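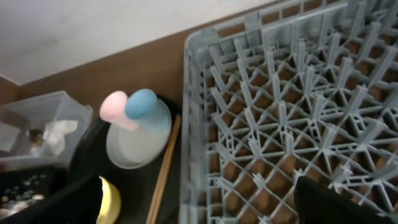

Peg rack and the corner of the counter it now owns.

August
by Themis Kalogeropoulos

Short version, I have to be out the door by 4. The Jela peg rack is good. Big, ugly, good. Buy it if you have the counter for it, skip it if you dry two mugs a day.

Long version. We do a snack table at Joltasstead for whoever is in that afternoon, and everything comes back on trays. Cups, little bowls, plates, wrappers, chopsticks, napkins wadded up in the middle of it all. For years we had a wire rack from Pappas, the folding kind, and it folded whenever it felt like it. Usually with a plate in it. I finally threw it out in the spring.

The Jela is the sort of thing you see in the back of a cafeteria. Square, gray plastic with a bit of blue to it, tall walls, pegs all the way across. Paid 49 for mine at Hundeo, plus shipping that I'm still annoyed about. Came in a box with no instructions, didn't need any.
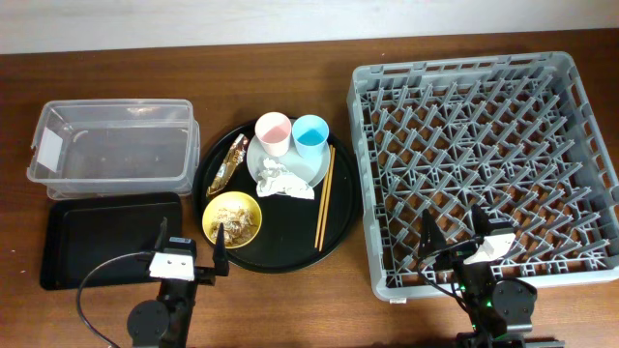 Themis Kalogeropoulos

Trays first becuase that's how the job goes. Round tray comes back loaded, I park it right next to the rack, clear tub at the far end of the table. Wrapper and napkin go in the trash, crumbs get scraped out of the yellow bowl, then plate and cups. Having the rack right at my elbow saves more time than I figured it would. Old setup was across the room, dripping the whole way.

Plates: great. They stand up straight and don't lean on each other. I load from the back corner and work forward. Bowls so so, the small ones want to tip and you have to wedge them on a diagonal. Cups go upside down over the pegs, and the light plastic ones stay put, even when somebody bumps the table. Somebody always bumps the table.

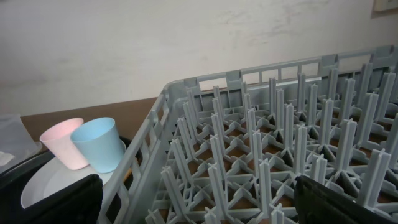 Pink cup, blue cup, and all those pegs.

Chopsticks are the real complaint. The floor is an open lattice and anything skinny goes right through. Ottavio Caruso stands his in a jar and says I should do the same, fine, but for this money I'd like a utensil cup clipped on the side. There isn't one. I looked on the Jela site, nothing.

Other gripe – no drip tray. Water goes straight down through the holes to whatever is underneath. On a wood table thats a problem. I fold a towel under it when I'm washing and pull it out after. Works okay. A cheap baking sheet would work better if you have one wide enough, I don't.

Cleaning it is easy enough, hose it off outside or use the sprayer. Gunk does collect where the ribs cross, so an old toothbrush every couple weeks. No cracks so far, no bent pegs, and I've dropped it 2 times on the back step.

Four stars. Would be five with something for the chopsticks. Ottavio wants one for his place now, told him to measure first.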